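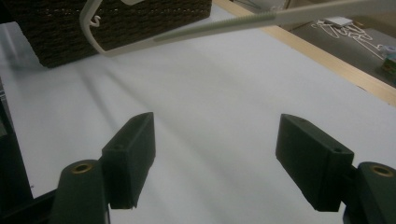 *The open fingers of a hand-held gripper at Verkness, with a white plastic hanger held above the table and a woven basket on it.*

The lead demonstrator at Verkness spends most of her working hours holding a gripper and doing chores with it. The recordings go to the training team, who use them to teach a robot arm the same motions.

"People expect the programming to be the hard part of my day," she said. "I don't program anything. I pick up a hanger and put it where it goes, and then I do it again."

She started in February on the remote-control rig, moving a follower arm from a chair across the room. She still uses it for heavier items. For clothes and hangers she prefers the hand-held tool.

"With the remote you can't feel when you've touched something. With this one in my hand I know right away. I was slow on the remote for weeks."

The hanger task, which the team calls Pliviten, calls for 2000 demonstrations. On a good day she gets through 64 an hour, and she takes a break every 26 minutes for her wrist.

Hangers are awkward, she said. They are thin, they swing, and they turn if you grab them too far from the middle.

"If I fumble and recover, we keep it. The robot is going to fumble too. If I drop it on the floor, that goes in a separate folder."

New demonstrators practice for 10 hours before their recordings count. What does she correct most often?

"Speed. They rush the last inch. I tell them to close the fingers, wait a beat, then lift."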